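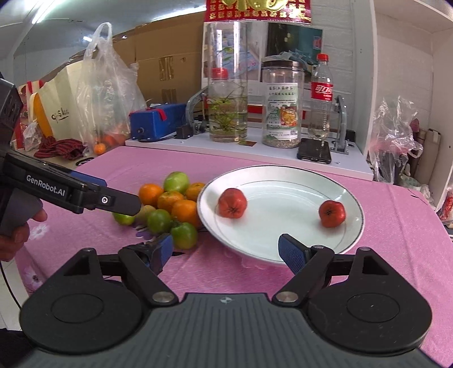 Soaking takes the sugar out, Lahcen Hamdy wrote in May, but it takes other things out too, and he wanted to know how much of the ration was going down the drain with the brown water. The question is a fair one. Most owners who soak hay for a laminitic or overweight horse do it by habit, with no test before or after.

Sugars in grass hay dissolve in water. So do potassium, some phosphorus and part of the protein. The amount lost depends on the hay, the water temperature, the ratio of water to hay and the time under water. Two bales from the same field can give different results, and a soak that brings one below the target may leave the other well above it.

At Drirkberg, Kumaresan Rai keeps an 80 gallon stock tank for the job and soaks for 40 minutes in cold water. Nets are weighed dry and hung to drain before feeding. The tank is emptied after each batch. Reused water already carries dissolved sugar and draws less from the next net. 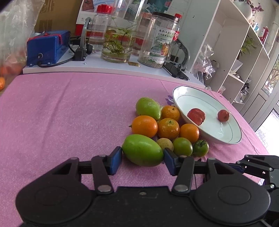

Weigh it dry

The common error is to weigh the net after soaking. Wet hay holds a lot of water, and a net that reads correct on the scale can be well short on dry matter. One of the Drirkberg geldings, Patia, weighs 467 kg and was being fed this way until last winter. His ration is now set from dry weight, with a small increase to cover what is lost in the tank.
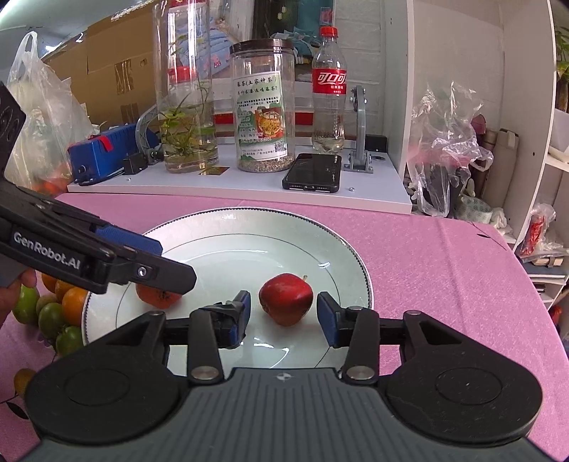
Red apple on a white plate.

Soaked hay also spoils faster. In warm weather the bacterial count climbs within hours, and a net left from the morning should not be offered at night. Steaming avoids much of that problem and controls dust well, but it removes little sugar - the two methods are not interchangeable.

The mineral loss needs to be made up. A low-calorie balancer fed at the label rate will usually cover copper and zinc, which are short in many grass hays to begin with. Salt should be added separately. 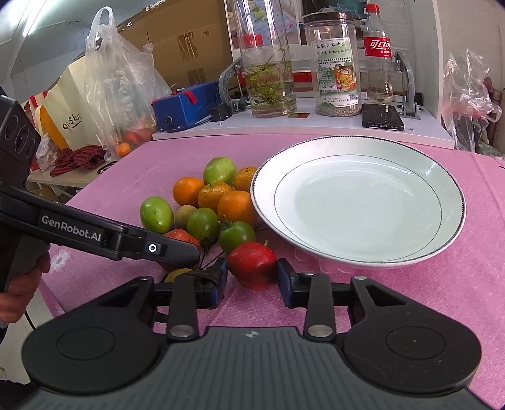 Testing is the only way to know where a given batch stands. Send one core sample dry and one soaked, drained and frozen, and ask for sugar on a dry matter basis in both. If the dry sample is already low enough, the hay can be fed as it is.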